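Clurkitent House, ground-floor kitchen and wet area: inspection checklist with comments
Inspected 20th February by Lovisa Magnusson. Next inspection due in June.

1. Sink and drainage
Waste runs freely. Overflow clear. Sealant at the rear joint has lifted over a length of 320 mm. Rake out and reseal. ACTION

2. Worktop
Surface sound, no swelling at the joints. Items overhanging the basin to be moved back when the sink is in use. PASS WITH COMMENT

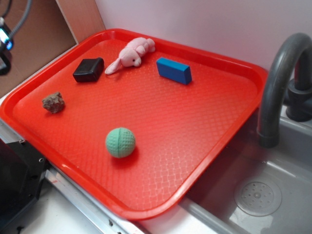 3. Hot water
Temperature at the outlet not stable within the first minute. Blending valve to be serviced by Torres. ACTION

4. Sockets
All sockets beyond the minimum distance from the sink. RCD tripped on test. One faceplate cracked, still in service. Replace within 5 days. ACTION

5. Floor
Slip resistance adequate when dry. Mat at the door curls at one corner. Remove. ACTION

6. Extinguisher and fire blanket
Extinguisher gauge in the green, pin and tag present. Blanket mounted too near the hob, carried over from the last 3 inspections. ACTION
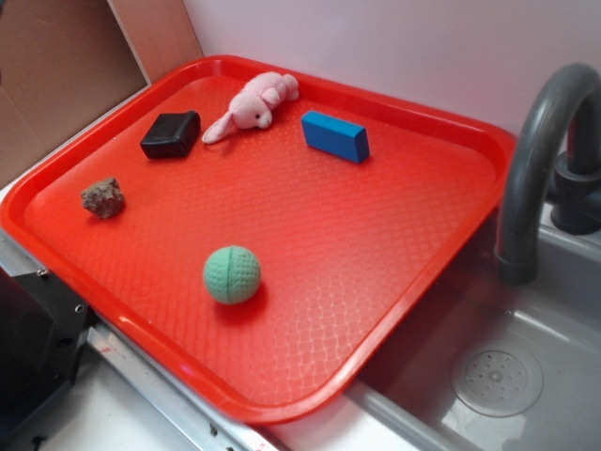
Farzana Janjua replied that the blanket bracket was on order from Zoltside and asked for item 6 to be left open until it is fitted. She disputes item 4: the faceplate was reported under job 71 and should be closed there.

Item 4 stays open here until job 71 is signed off. Copy to Kyung-tae Ham.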